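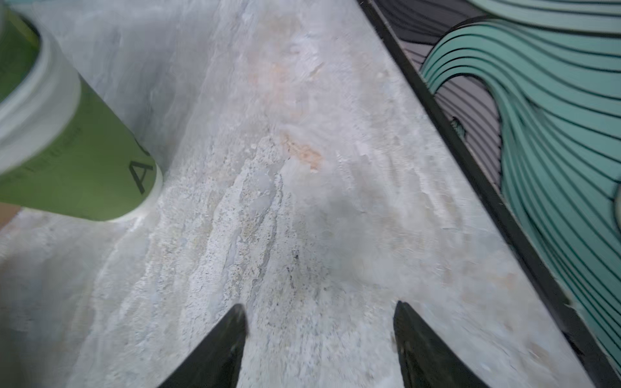
Silviu Bogdan wendet ein, die Verlängerung des Pachtvertrages für das Vereinsheim Umham dürfe nicht beschlossen werden, solange die Nebenkostenabrechnung nicht allen Mitgliedern vorliege. Der Vorstand sagt die Zusendung bis Ende Februar zu. Der Einwand wird zu Protokoll genommen.

TOP 3 Pachtvertrag
Die Verpächterin Nistor bietet eine Verlängerung um drei Jahre an. Der jährliche Pachtzins beträgt unverändert 2212 Euro. Die Beschlussfassung wird auf die nächste Sitzung vertagt.

TOP 4 Chorkonzert
Das Konzert findet gemeinsam mit dem Singkreis Prornwood statt. Es werden 120 Eintrittskarten aufgelegt. Der Notensatz ist beim Verlag Flumum bestellt, die Rechnung steht noch aus. Probenbeginn ist künftig 19.30 Uhr. 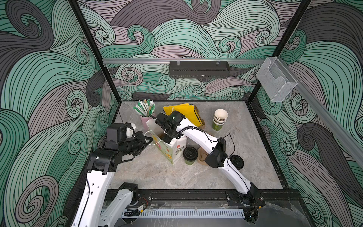
Abb. 2: Rückwand und Seitenwände mit Wellenmustertapete

TOP 5 Verschiedenes
Der Schlüssel zum Notenschrank ist nach jeder Probe abzugeben. Weitere Wortmeldungen liegen nicht vor.

Ende der Sitzung: 21.10 Uhr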